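Leave the Hall Clock Wrong

Twelve minutes fast. That's how the clock on the hall at Potitthorpe has run for as long as I've lived here, and longer. Everybody in town does the sum without thinking. You look up, you take off twelve, you walk on. Kids learn it before they learn fractions.

Now they want to fix it. Letter came in February. A new movement from a firm called Inora, radio-corrected, guaranteed to the second, and the old one goes in a glass case in the lobby with a card next to it. I read the letter standing up in the kitchen and I was against it before I got to the second page, which is not a good way to form an opinion, so I've spent a while since trying to find out if I have any reasons. I think I do. Some are better than others.

First the obvious thing. We don't need it for the time. I have the time on my phone, on the stove, in the car, on the thermostat for some reason. The stove and the car disagree by four minutes and I've never set either one. The right time is the cheapest thing in my house. So when the letter says the town "deserves an accurate public clock" I want to know what for. Who's down there in the square with no phone, no watch, needing it to the second?

Well, somebody, maybe. My neighbor says her father. He's 88 and won't carry anything. But he's also the one who does the sum fastest. Ask him the time in the square and he'll give it to you corrected before you've finished asking.

Second thing. The history, which people get wrong, including me until last month. I always heard it was set fast so nobody missed the train. Lovely story. Half the towns with a fast clock tell it. The trains quit coming and the clock stayed fast, and so on. Except the date over the hall door is 1628 and the clock went up long before there was any train to miss. I went and looked at the old receipt book in the library basement, which you're allowed to do if you ask and wash your hands, and there's a line in there complaining the clock is "forward of the sun" and asking for it to be put right. Then another line, years on, same complaint. Then they stop complaining. That's the entire story. They got used to it.

I like that better than the train, personaly. No reason, just a wrong thing that lasted until it was ours.

And you could say, fine, that's an argument for never repairing anything. I've had that said to me in the line at Hollmann, loudly, over the bread. If the roof leaked for a hundred years would you keep the leak. No. A leak rots the beams. Twelve minutes doesn't rot anything. I'd fix a stopped clock too. A stopped clock is a dead thing on a wall and it's depressing, I've lived in towns with those. Ours runs. It keeps very good time, it's just not the same time as other people's. Fast by twelve in summer and fast by twelve in winter. That's a steady machine.

The money. I don't want to make this about the money because then somebody finds a grant and I've lost. But the quote is in the letter so here we go – 1309 for the yearly service contract, on top of the install, every year, forever, to a company two states away. The man who winds it now gets 200. He's gotten 200 since before I moved in. Same figure, never raised, which is a scandal of its own and I'd sooner write about that some days. He goes up the stairs once a week with a flashlight and a rag. Nobody from Inora is going up those stairs. They'll send a signal.

I did ask him what he thought, expecting a speech. He said the stairs were getting steeper. That took some wind out of me. If he wants to stop, he should stop, and somebody should be taught, and paid more than 200, and I'd put my own name down except for my knees. That's a problem about one tired man and it's solvable. Doesn't need a satellite.

What I really want to talk about is the sum, though. Taking off the twelve. I've been turning it over for weeks.

When I moved here I was late for nothing and early for everything. First month. I'd see the clock, panic, run, arrive at the dentist with a red face and sit there. The receptionist knew right away. You're new, she said. I was embarassed but it was friendly. By spring I'd stopped running. By the next fall a man with a suitcase stopped me by the fountain and said is that right, pointing up, and I said no, take off twelve, and I felt it go through me. I lived here. I'd bought a house here and paid taxes here and hadn't felt it until I corrected the clock for a stranger.

You can't put that in a letter back. I tried. Sounds soft. But most of what makes a place a place is like this – small stuff you know and a visitor doesn't. Which door at the post office sticks. That the left lane on the hill isn't really a lane. Bastian Dreßler, who taught both my kids and isn't a sentimental man, calls it the local tax. You pay it once, in confusion, when you arrive, and then you're in. He votes for the new clock, by the way. Says he's been paying interest for thirty years and would like it back. We argued until the coffee was gone.

His side, as fair as I can do it. A wrong clock is a little rude. It makes fools of visitors for the fun of the locals. There's a smugness to it and he's tired of hearing us laugh. OK. I laughed at the man with the suitcase, a bit, after. I take the point. I'd answer that every town has its rudeness and twelve minutes is a mild one, and you could put up a sign. A small one. "This clock is fast." I'd pay for the sign. 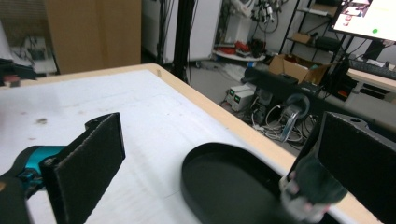 Couldn't the old movement just be set right and left in the tower?

Sure, any time, it takes one person and a wrench – but then it's a correct clock like all the others, and the case for keeping the man on the stairs gets weaker every year until the new box goes in anyway.

Which is how it went over in Poltus. They had a slow one. Seven minutes, I think, maybe eight, my cousin lives there and says eight. They corrected it first, as a compromise, everyone happy. Then it drifted, as old clocks do, and now that it was supposed to be right the drifting was a fault. Before that it was only the clock being itself. Complaints every week. A minute out and people phoned. So in went the electronics, and my cousin says she doesn't look up any more. Why would you. It says what your phone says.

That's the bit I keep going back to. Not looking up. I look at ours every day, sometimes when I've already got the time in my hand. I check it. I check it's still twelve off. Strange thing to be comforted by but there it is, and I asked a few people quietly and most of them do it too, including one who signed for the new one.

I don't think the vote will go my way. The letter was well written and it had a drawing in it. "Accurate" is a hard word to stand up against in a public room, you sound like a crank, I've heard myself. And maybe in ten years the kids will have no idea, they'll see the old works in the glass case and read the card and go get lunch.

If it does go through I'd ask for one thing. These new movements can be set to any offset you like, it says so in the brochure, page four, for towns near a time line I guess. So set it to twelve. Take the signal, buy the box, rest the poor man's legs, and tell the thing to be twelve minutes fast, to the second, guaranteed. I'd even vote for that. Dreßler says it'd be fake. Could be. I'd have to see how it felt walking under it.

Meeting's at 7:30. That's real time, so 7:42 by the hall.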